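Tres pinzas, un simulador y muchas tardes de enero

Me había prometido que no volvería a comparar pinzas hasta la primavera, y aquí estoy otra vez, con el portátil ardiendo y la cena sin hacer. La culpa la tiene Skornia, que publicó su modelo de dedos articulados para simulación justo cuando yo andaba peleándome con la Zabala de dedos rectos. ¿Cómo iba a resistirme? Lo descargué a las once de la noche (mal hecho) y a la una seguía delante de la pantalla, moviendo la muñeca grado a grado como quien afina una guitarra.

Mi prueba es sencilla: acercarse a un cilindro oscuro, mate y bastante antipático, con los dos dedos abiertos, y cerrar sin empujarlo antes de tiempo. La repetí 143 veces con cada pinza, siempre con el mismo controlador, el de Ikitz, y cambiando solo la orientación de entrada. La cámara va en la muñeca, así que los dedos te comen buena parte de la vista y hay que acostumbrarse. A mí me costó un par de tardes y unos cuantos gruñidos.

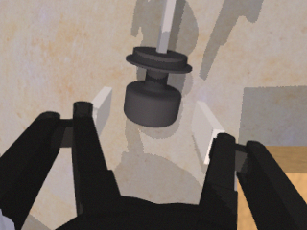
Leonie Ngata opina que comparar pinzas solo en simulación es como elegir zapatos por catálogo: el contacto entre la almohadilla y la pieza depende de un coeficiente de fricción que alguien escribió a mano, y basta tocarlo un poco para que gane otra. Me lo soltó por teléfono y tiene bastante razón, así que repetí la mitad de las pruebas con la fricción rebajada. ¡Menuda escabechina! La Zabala se hundió y la Skornia aguantó mejor de lo que yo esperaba, con 81 agarres limpios.

Luego está la Fultmont, la tercera en discordia. Cierra con una suavidad preciosa, pero abre poco, y con un cilindro ancho vas tan justo que cualquier error de centrado acaba en un golpe. En la Skornia el margen es más generoso y, si una almohadilla llega antes que la otra, puedes corregir sobre la marcha – siempre que el controlador no se ponga nervioso, claro.

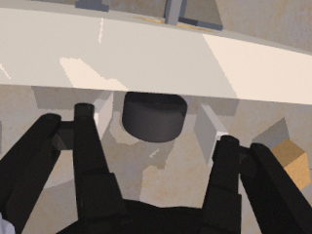

El de Ikitz se pone nervioso, ya lo digo. Con la ganancia de fábrica oscilaba cerca del contacto y tuve que bajarla dos veces hasta que dejó de temblar. Después, una maravilla: aproximación lenta, parada, cierre. Lo que sigue sin gustarme es su menú de calibración, escondido bajo tantas pestañas que acabé pegándome una nota en el monitor.

¿Y el dinero? La pinza física de Skornia cuesta alrededor de 1155 euros sin el adaptador de muñeca, y el plazo de entrega que me dieron es de 11 semanas. De momento seguiré con el modelo simulado y con la fricción baja, por hacerle caso a Leonie. Me queda probar los dedos largos, que según el manual necesitan otra calibración entera. O sea, otra vez las pestañas.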